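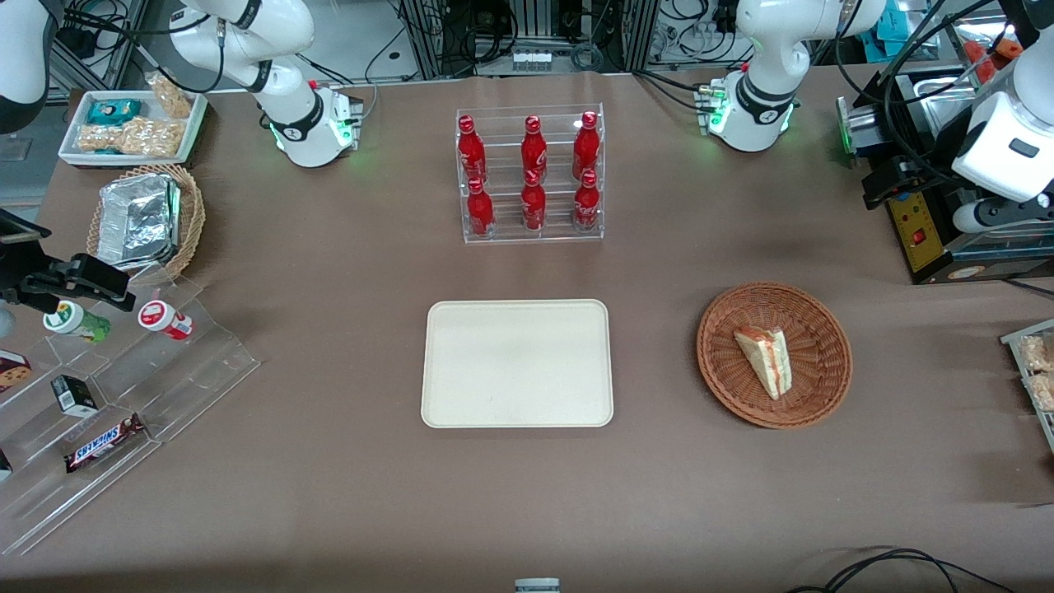
Snack and Drink Table: Frequently Asked Questions

Applies to the self-service tables supplied by Kerari for meeting rooms and waiting areas. Questions about invoices go to the accounts page.

What covers the table?
Brown paper, single layer, from the roll. Cut it long enough to hang over both short ends and tape it on the underside. Replace it when it is stained or torn. Do not wipe it.

Which display stand should I order?
The Clivden is clear acrylic with stepped, angled tiers. It suits bars, small boxes and small bottles. The Butus is a flat riser and is meant for cups. The two do not stack.

How do I load a stepped stand?
Load from the top tier down. Small bottles may be laid on their sides if the tier has a front lip. Boxes go on the lower tiers with the printed face toward the guest. Chocolate bars lie flat, one brand per row.

What goes on a tray and what goes on the stand?
Bagged and wrapped snacks that will not stand up unaided go on a tray. Put low items, such as wrapped peanut brittle, along the front and prop taller bags at the back. Anything in a rigid box goes on the stand.

Can foil containers be kept in a basket?
Yes. Line the basket with paper first. Foil containers nest, and a tall stack will lean, so start a second stack before the first rises well above the rim. Crushed rims can usually be bent back by hand. Discard any container with a split corner.

Is the wicker basket food safe?
It is intended for packaged food and empty containers only. Loose bread, fruit or pastry needs a tray or a lidded box.

How do I clean the acrylic?
Lukewarm water, mild dish soap, soft cloth. Ammonia and alcohol cleaners cause fine cracks along the bends. Paper towels leave scratches. Small scratches can be reduced with plastic polish, part no. 303.

What is the load limit?
54 ounces per tier on the Clivden, evenly spread. The limit for the Butus is printed on its underside.

Do you label allergens?
Packaged items carry the manufacturer's label. Keep nut products on their own tray, and put the allergen card (form 223) next to it. If an item has been removed from its outer box, keep the box until the item is gone.

How often should the table be restocked?
Twice a day for most sites. Orders received by noon on Thursday are filled the following week.

Can I get replacement tiers?
Not separately. The Kokkonen stand, discontinued in April, had removable tiers, and some are still in stock. Ask for item 2841.

Who do I contact about a damaged delivery?
Mohcine Ezzat, supply desk. Include the order number and keep the packing material.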